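4. Oiling and Maintaining the Top

The Grenidby table leaves the workshop with one thin coat of Milletti hard oil. That coat protects the wood in transit. It is not a finished surface, and the top needs two more coats before you use it for meals.

Assemble the legs and crossbar first (Section 3). Do not oil the top while it is lying face down on the packing board.

You will need:
Milletti hard oil, 900 ml can
Two lint-free cotton cloths
A white nylon pad
Fine sandpaper
Gloves
A metal container with a lid, half filled with water

4.1 First oiling

1. Open a window and move the table out of direct sunlight.
2. Wipe the top with a cloth that is barely damp. Let it dry overnight.
3. Sand lightly by hand, always along the grain. Stop when the surface feels even under your palm.
4. Vacuum the dust, including the groove under the edge where the top meets the frame.
5. Stir the oil with a flat stick for two minutes. Do not shake the can.
6. Pour a small amount onto the nylon pad and work it in along the grain, one board width at a time.
7. Wait 15 minutes, then wipe off everything that has not soaked in. Use a clean cloth and press firmly.
8. Leave the table uncovered for 24 hours.
9. Repeat steps 5 to 8 for the second coat.

CAUTION: Cloths soaked with oil can heat up and catch fire on their own. Put used cloths in the metal container, under water, and close the lid. Do not leave them in a heap or put them in the trash.

Note: If the surface is sticky the next day, too much oil was left on it. Rub on a little fresh oil with the pad, wait five minutes, and wipe the top dry.

Do not put anything on the table for two days after the last coat. Full hardness takes two weeks. During that time, use placemats and wipe up water at once.

4.2 Color

Pale wood turns a little more yellow with oil and darkens over the first year — faster near a window. Move lamps and bowls from time to time so they do not leave lighter patches. If you ordered an extension leaf, oil it on the same day as the top and store it where it gets some light.

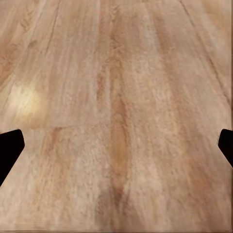
White-tinted oil slows the yellowing. It is sold separately as part 129 and must go on as the first coat, directly after sanding. Do not put it over clear oil that has already hardened.

4.3 Regular care

Wipe with a damp cloth and dry right away. Skip glass cleaner, scouring powder, and anything with ammonia. Oil the top again once a year, or when drops of water no longer bead on it. One coat is enough, applied as in steps 5 to 8.

For rings and light scratches, sand the mark along the grain, extend the sanding well past it, and oil that area twice. Deep dents are covered on page 43.

Replacement pads and oil can be ordered from the Grenidby parts desk. Have the number on the underside of the crossbar ready — it tells us which batch of oil was used.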